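Recording a demonstration set in Boketti

Set the hand to its rest pose before each take. Press Record, wait for the tone, then carry out the task at normal speed. Stop the take with the hand clear of the desk. 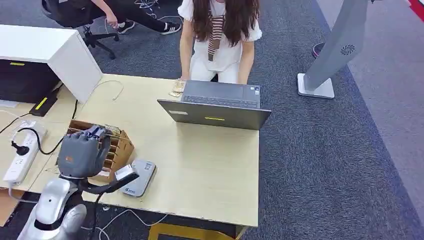
Robot hand raised by the five-slot organiser, laptop open on the desk.

Record 26 takes per task and shift the target a little after every four. Delete any take in which the hand stalls. Keep takes with a missed grasp if the operator recovers, and tag them "retry". Export to Ritier format once the set is full.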